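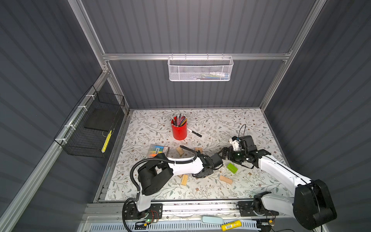
十二月。朝から冷えて、作業部屋の暖房が効くまで上着を脱げなかった。

今日は二本腕で積み木と文房具の片付けをやらせる日だった。先月Helwoodの倉庫で仕分け機を見せてもらってから、家の中の仕事はどこまで機械に渡せるのか、ずっと気になっている。倉庫の機械は同じ形の箱を一日に2,000個さばくという。うちの机の上には、積み木とペンと鉛筆立てしかない。それでもこちらのほうが難しい。箱は向きがそろって流れてくるが、積み木は立っていたり寝ていたりする。

午前中は積み木をつかんで立てる動作を17回やった。きちんと立ったのは9回。倒れたものの多くは、つかむところまでは問題なく、指を開くときに片側の指が木に引っかかって傾いた。人間なら指先の感じで気づいて手を止めるところを、そのまま開いてしまう。開く速さを落としたら少しましになったが、今度は一回が長くなりすぎる。積み木一つに80秒かけていたら、子ども部屋の片付けは夜までかかる。

昼はうどん。食べながら、Lirnonの家事ロボットの記事を読んだ。食器を下げて洗濯物をたたむとある。動画は早送りで、実際にどれだけ時間がかかったのかは書いていなかった。値段も書いていない。

午後は左右の腕を同時に使う動作に切り替えた。 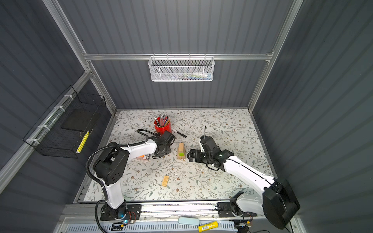 腕が二本あれば倍はかどるかというと、そうはならない。机の真ん中に近づくと互いに道を譲るので、片方が止まって待つ時間が長い。待ち時間を削ろうとして間隔を詰めたら、手首どうしが軽く当たって非常停止がかかった。壊れたところはない。復帰の手順に手間取り、お茶が冷めた。

柄のある布を敷いたままにしているのは、普通の家の食卓に近づけたいからだ。無地の板の上でうまくいった動作が、柄の上では位置を読み違えることがある。今日は花の柄のところで二度、何もない場所をつかみにいった。Van Heckeの講習で、背景は単純にしておけと教わった。試験ならそれでいいが、家の食卓を単純にしてくださいとは頼めない。

三時過ぎに手首のカメラの映像を見直した。

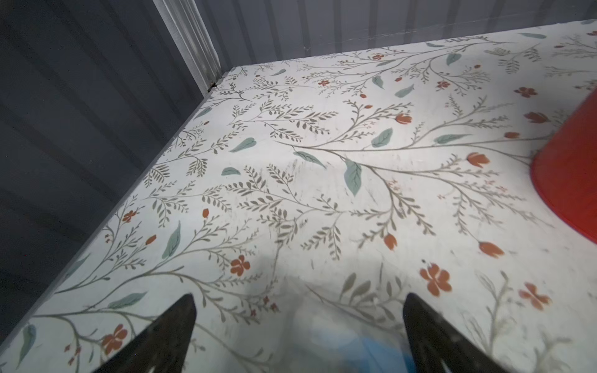
物に近づくほど指が視野をふさぎ、最後の数センチはほとんど勘で動いているようなものだとわかる。光の当たり方も場所によって違う。明るいところと影のところで同じ設定を使っていたのがよくなかった。明日は露出を固定して比べる。

夕方、妻に、それで皿は洗えるようになったのかと聞かれた。まだ積み木だと答えた。洗い物は水があり、泡があり、割れる。布巾は形が決まっていない。今のところ任せてもよさそうなのは、決まった物を決まった場所へ動かす仕事だけで、それも横で見ている人がいる場合に限る。見ている時間を勘定に入れれば、自分でやったほうが早い。

店の仕事のほうが先に来ると思う。棚の前出しや、返ってきた品を箱に戻すような作業なら、物の種類は限られるし、夜中にゆっくりやっても困らない。Gatiaの担当者にそう書いて送ったら、三年待ってくれと返事が来た。三年前にも同じことを聞いた気がする。

夜、記録の整理。午前の分に開始時刻の抜けが一つあった。指の先のゴムを替えるつもりだったが、在庫がないので注文した。鉛筆を一本ずつ抜く動作は来週に回す。十時に終了。風呂に入って寝る。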